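Print this page | E-mail to a friend

A Morning at the Bạch Paper Mill Open Day
September 19, 2021

So I finally made it to the open day at Bạch! I've driven past that brick building on the river road for years and always figured it was storage. My friend Oanh Từ had a spare ticket (her sister bailed) and picked me up so early that I drank my coffee in the car out of a jam jar.

They still make paper by hand there, sheet by sheet, mostly for bookbinders and a couple of wedding printers. Our group had eight people in it and our guide was Ayuba Asamoah, who has worked the vats since he got out of school and talks the whole time he's doing it. I loved him. He'd be up to his elbows in pulp, telling us about the flood that got into the cellar, and then up would come the mold with a perfect sheet on it.

The pulp room is loud and smells like wet cardboard and a bit like oatmeal. You walk in past the beater, a big oval tub with a roller that chews cotton scraps for 90 minutes before anybody's happy with it. Ayuba let us stick a hand in the finished stuff. Imagine very cold, very thin yogurt. Oanh did not care for it.

Then we each got to pull two sheets. My first was a disaster, thick as a pancake on one side with a hole on the other, because I tipped the mold when I lifted it. The second one I'd call respectable! They press your sheets between felts and mail them to you once they've dried, so I wrote my address on a little slip and I'm now stalking the mailbox.

Upstairs is the part for families, with tables where kids can read and make things, and it was a nice warm change after all that damp. Lots of color up there, and I ended up talking for ages with Lucero Cáceres, who teaches the Saturday-style folding classes on whatever day she can get the room.
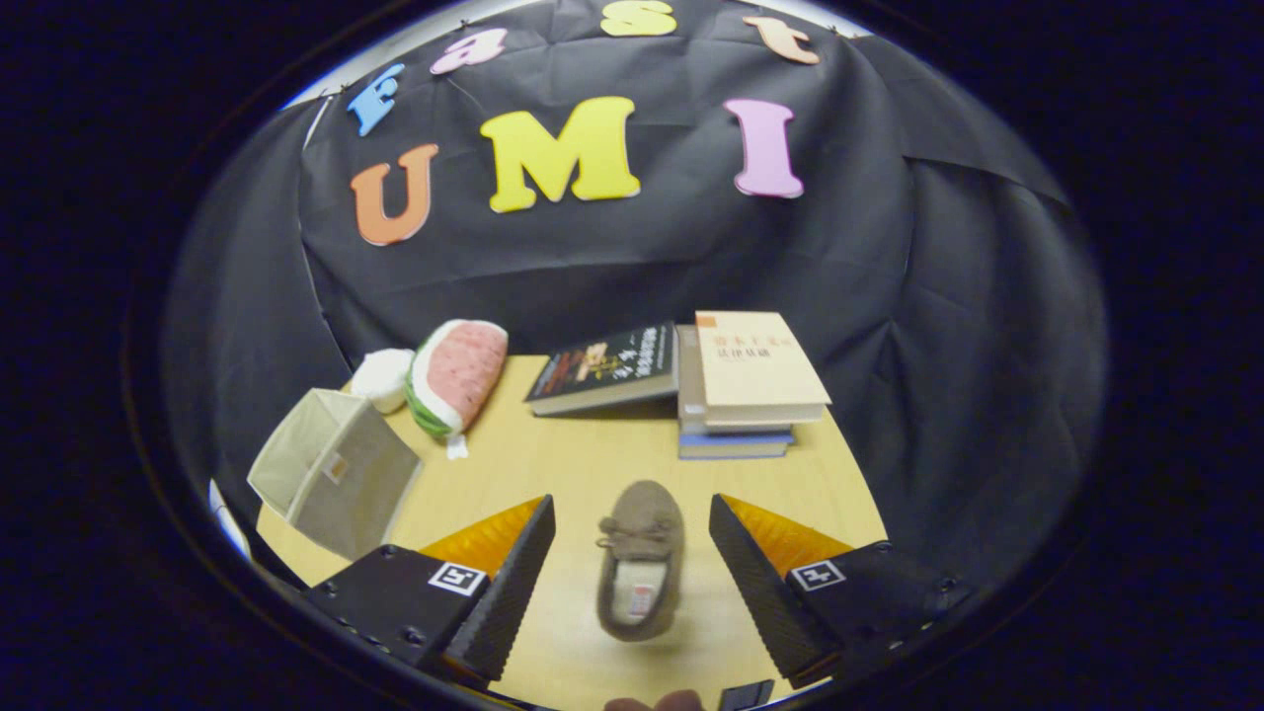 The shop, and lunch

I told myself I'd spend nothing. Well. I came out with a pack of the cream writing paper, a deckle-edged notebook and a bag of offcuts that I'm going to turn into gift tags (check back with me in January and see if I did). The offcuts are sold by weight and they're the best deal in the place, so dig down to the bottom of the bin, where the blues are.

Lunch was noodle soup from a cart in the yard, run by Tươi Tạ, and it was so good that we got back in line for a second bowl. Bring cash! Also bring shoes you don't mind getting splashed. Mine are still drying on the porch.

Parking is tight, and the lot by the bridge fills up first, but there's plenty of room along the fence if you don't mind a short walk.

Recent posts
- Two Days in Burnusetti Without a Car
- The Dimard Button Factory Tour
- Pie, Rain and Tractors at the Muvlow Fair
- My Packing List for Short Trips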